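2022-05-29

Fading of yellow reactive dye on cotton jersey, second wash series. Continues the February pages.

State of things. The first series was abandoned at wash 12 because the bath temperature drifted upward over each cycle and I could not separate the effect of temperature from the effect of wash count. The thermostat on the small bath has since been replaced. Checked today against the reference thermometer at 40 and 60 C set points: reads 0.3 low at 40, 0.4 low at 60. Steady over an hour at both. Good enough for this work. Correction entered on the sheet taped to the bath lid, please do not remove it.

Fabric. Single jersey from Laxdal, lot 3943, scoured and bleached as received. Cut into strips along the wale direction, edges overlocked in undyed thread. The previous strips were cut with pinking shears and shed lint into the bath, which clogged the drain screen twice. Overlocking takes longer but the screen was clean after today's runs.

Dye. Stimora yellow, powder, the tub opened in February. Stored with the lid taped and a desiccant bag inside. No caking. Made up fresh stock in distilled water at 10 g/L, dissolved at 50 C with stirring, filtered through paper. Nothing left on the filter that I could see. Old stock discarded. It had gone slightly dull and I do not trust it, reactive dyes hydrolyze in solution and the old bottle had no date on it anyway. Date your bottles.

Dyeing. Liquor ratio 20:1. Depth 1 percent on weight of fabric. Salt added in two portions, soda ash after the second portion had been in for half an hour. Fixation 60 minutes at 60 C. Rinse cold, rinse warm, soap at the boil for 15 minutes, rinse until the liquor ran clear. Soaping was done twice. In the first series it was done once, and the color loss over washes 1 to 3 was mostly unfixed dye coming off, which has nothing to do with what we want to measure. Squeezed the wet strips between white blotter after the second soaping. Blotter stayed white on all but two strips, which were soaped a third time and marked T.

Drying. Flat on the rack, lights off. Not the tumble dryer. Asanka Kanagaratnam asked why not, as the customer's garments will be tumble dried. Fair point. Answer for now is that abrasion in the dryer raises surface fuzz, fuzz scatters light, and the meter reads that as a paler color. I would like to see the chemical loss first and add the dryer as a separate arm once the curve is established. Agreed to hold back a group of strips for this. They are in the envelope marked DRYER in the second drawer.

Color readings. Taken on the Skendatus meter, four layers of fabric folded over the white tile, large aperture, specular included, D65, 10 degree observer. Average of five positions per strip. Warm-up on the lamp matters more than the manual suggests. Readings taken in the first ten minutes had b* creeping upward by 0.5 or so. After half an hour it held to within 0.1. From now on switch the meter on before starting the bath.

Conditioned the strips overnight before reading. Cotton straight off the rack reads a little deeper than conditioned cotton, the moisture does that. Humidity in the reading room was in range on the chart recorder the whole time except for a short spike when the outside door was propped open.

Readings before washing, mean of the strips in each group:

Group A (control, no wash): L* 84.1, a* 4.2, b* 71.6
Group B (40 C, no bleach): L* 84.0, a* 4.3, b* 71.9
Group C (60 C, no bleach): L* 84.2, a* 4.1, b* 71.4
Group D (40 C, oxygen bleach): L* 84.1, a* 4.2, b* 71.5

Spread between groups is small compared with what we expect to lose. Fine to proceed.

Detergent. The reference powder without brightener, 4 g/L. Reminder to self that the powder with brightener is in an almost identical tub on the same shelf. I have put red tape around the lid of that one. Brightener deposits on cotton and adds blue, which pulls b* down on a yellow and looks exactly like fading. I suspect this is what happened to the Remlow samples last year, where the reported loss was far out of line with our own. Cannot prove it, as they did not keep the washed pieces.

Wash 1 to 3. Bath volume 300 mL per pot, steel balls as in the standard, 30 minutes. Rinse twice in tap water, one minute each. Tap water hardness by strip was in the middle of the usual range. Pot lids torqued by hand. The lid on pot 6 leaks at 60 C. Swapped the gasket with the spare and it still leaks, so the seat is probably worn. Pot 6 is out of service and turned upside down on the shelf.

After wash 3:

Group B: b* 71.2
Group C: b* 70.3
Group D: b* 70.1

So 0.7, 1.1 and 1.4 units lost. L* up by 0.1 to 0.3 in every washed group, a* hardly moved. In the first series the loss at this point was above 4 for the 60 C group, which supports the idea that we were measuring poor soaping. The T strips do not stand out from the others in their groups. I will carry them through but plot them with an open symbol.

Light exposure. Separate question but it came up again. The strips for the wash series are kept in the dark between readings. Real garments are not. People leave them on a bed by the window, on a chair, in luggage. Yellow is one of the more sensitive shades in this range when light and sweat are combined. Asanka wants a perspiration and light test alongside. I would do this only after wash 10 and only on groups A and C, otherwise the lamp time gets out of hand. The lamp is booked for another job at the moment.

On folding. Strips from the first series that had been stored folded showed a paler line at the crease. Under the hand lens this looks like abrasion of the yarn crowns, with no sign of any chemical change. Store strips flat between tissue. For the report I want a short paragraph on creasing in packed clothes, as the customer will ask.
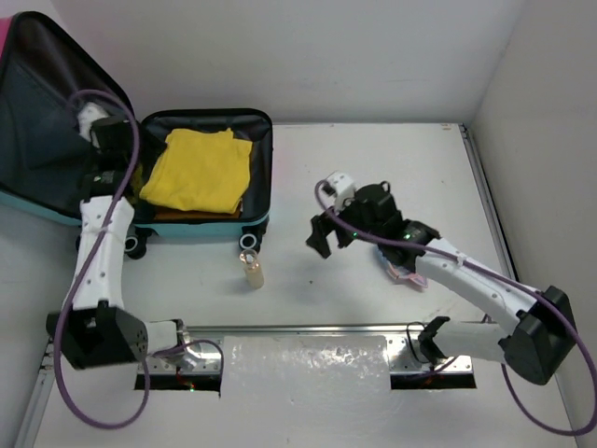

Fig. 1. Yellow garment folded in an open suitcase, black lining.

For the paragraph itself: crease contrast will be worse on jersey than on woven because the loops at the fold stand proud and take all the rubbing. Dark linings raise a second question, crocking onto the lighter garment. Have not measured this. A dry rub test of a dark lining cloth against our yellow would take an afternoon. Wet rub as well, since damp swimwear and the like does get packed. Use the crockmeter with the standard finger, ten strokes, and grade against the gray scale. Two people grade independently and do not confer. My grades run half a step lower than Asanka's on yellow – noted on several earlier jobs – so report both.

Supplies. Soda ash low, one bag left. White blotter nearly gone. Gaskets for the pots, order a full set. Multifiber strip needed before wash 4, the current roll has a water stain through the outer turns and I cut those off.

Open points.
Does the second soaping itself cost depth? Compare once-soaped and twice-soaped strips from the same dyebath, no washing. Needs 48 hours of conditioning time including the repeat.
Bath reading is taken at the back left corner only. Map the other corners with the probe before trusting C against B to better than half a unit.
Ask Laxdal whether lot 3943 was mercerized. The dye uptake was higher than on the earlier lot for the same recipe. The packing slip does not say.

Next: washes 4 and 5, groups B and D first, then C on its own when the bath has settled at 60. Read after 5, not after 4. Strips are on the rack under the cloth – leave the cloth on.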